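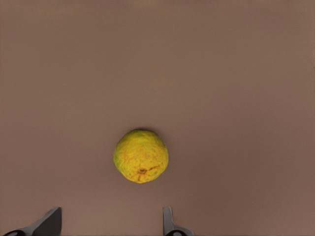 What Is a Local Business?

A business is a person or a group of people who sell something. Some businesses sell things you can hold, like shoes or bread. Others sell a service, which means they do a job for you, like cutting your hair or fixing a bike.

A local business is one that is owned and run by people who live in or near your town. A chain is different. A chain has many stores in many towns, and the big decisions are usually made in an office far away. Your town probably has both kinds.

A town with 196 businesses

Cedham is a small town with 3,421 people living in it. It has 196 businesses. That may sound like a lot for a small town, but many of them have just one worker. A piano teacher who gives lessons in her living room is a business. So is a man with a truck who clears snow.

Ferraro Hardware is on Main Street in Cedham. It has 3 workers and sells nails, paint, garden hoses and keys. Across the street is Suna Bakery, which opens at six in the morning so people can buy rolls on the way to work.

Where does the money go?

Say you buy a muffin at Suna Bakery for two dollars. The bakery does not get to keep all of it. Some of the money pays for flour, eggs and butter. Some pays the workers. Some pays the rent, which is the cost of using the building, and some pays for electricity to run the ovens. Part of it goes to taxes, which help pay for roads and schools.

Whatever is left over is called profit. The owner can keep the profit, save it, or use it to buy something the bakery needs, like a new mixer. If there is nothing left over, the business has to change something. It might raise its prices or find a cheaper place to buy flour.

Money can move around a town, too. A baker gets paid on Friday and buys a can of paint at Ferraro Hardware. The hardware store worker uses part of her pay to get a haircut. The same dollars have now been used several times without leaving Cedham.

Businesses need other businesses

The bakery buys its paper bags from Clurnari Packaging, a company in the next town. Clurnari is a supplier. A supplier sells things that other businesses need to do their work. The bakery is Clurnari's customer, in the same way that you are the bakery's customer.

Sometimes two businesses sell the same thing. Then they are competitors. If a second bakery opened in Cedham, each one would try to get people to come in. One might make bigger muffins, and the other might charge less. Customers could choose the one they liked.

How does a business start?

First, someone has an idea. Then they find out if people want to buy it and what it will cost to make. They may use their own savings or borrow money from a bank. Money you borrow is a loan — it has to be paid back, and the bank charges extra for lending it. That extra money is called interest.

Most towns also have rules. A new business may need a license, which is a paper that says it is allowed to open. Places that sell food are checked to make sure they are clean.

Try it yourself

On Saturday, walk down a street in your town with a grown-up. Bring a notebook. Spend 30 minutes writing down the names of the businesses you pass. Next to each name, write G if it sells goods (things) or S if it sells a service. Some will get both letters.

Words to know

Customer: a person or business that buys something.
Profit: money left after all the costs are paid.
Supplier: a business that sells to other businesses.
Competitor: a business that sells the same kind of thing as another one.
Loan: money that is borrowed and must be paid back.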